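**Ureck pumped storage: "on schedule" again?**

**deepcutting** wrote:

Florker put out another update on 23rd May saying the headrace tunnel lining at Ureck is finished and the project "remains on schedule." Which schedule, though? The one I have from the first open house had the lining done before they ordered the turbines. The turbines have been sitting in a yard since last June.

I'm not against the plant. I'd just like one press release that says what's left.

**miah_ridge** wrote:

They rebaselined it. When you move the finish line and then cross it, you get to say on schedule. Everybody in heavy construction does this.

The lining is a real milestone, for what it's worth. 2,736 meters of concrete in that rock is not nothing.

**deepcutting** wrote:

> Everybody in heavy construction does this

Sure, and everybody's rates go up afterward.

Is 2,736 the whole tunnel or only the lined part? The release says "the tunnel" in one line and "the lined section" two lines down.

**penstock_pat** wrote:

Lined part. There's a stretch near the upper intake that stays bare rock with bolts and mesh. That was in the design from the start, so don't go making a scandal out of it.

What I would ask about is the 904 megawatts. That figure assumes all the units running at full head. The upper reservoir won't be at full head for most of a normal day, so you'll see less than that on the grid. Same at any plant of this type, but the release prints it like it's a promise.

**miah_ridge** wrote:

Nameplate is nameplate. You don't rate a truck by how it does going uphill with a flat.

**penstock_pat** wrote:

No, but I don't sell power contracts on the truck either.

**lowerpool** wrote:

I went to the Miah open house and asked about the grout tests. The guy at the table said 9 of the core samples were being redone and it was routine. Then he said he'd have to check whether he was allowed to say that. Not what I'd call reassuring.
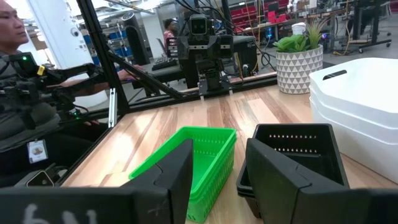
My other gripe is the sample handling. Minico has the testing contract, and the last time they did work up here (the old spillway repair) two sets of cores got mixed up and the results had to be thrown out. How do you mix up rock? I keep my own garage parts sorted better than that, and I've never had to drill a dam twice. If they're redoing cores I want to know if the concrete was bad or the labels were.

**miah_ridge** wrote:

Redoing cores IS routine. A core can crack coming out of the barrel and then it's useless for a strength test. Doesn't mean the wall is bad.

The spillway thing was Minico's old crew anyway. Different lab now.

**lowerpool** wrote:

Different lab, same name on the invoice.

**deepcutting** wrote:

Has anyone asked for the test reports in writing? The county should have copies if they're part of the permit.

**penstock_pat** wrote:

I asked in the winter and got a cover letter and a map. The strength results were "pending review." I'll try again now that they're calling the lining complete. Hard to see how it's complete with the review still open.

**miah_ridge** wrote:

Complete means poured. Accepted is a separate step. You know this, Pat.

**penstock_pat** wrote:

I do. The people reading the release don't. Sending the request tonight, will post whatever comes back.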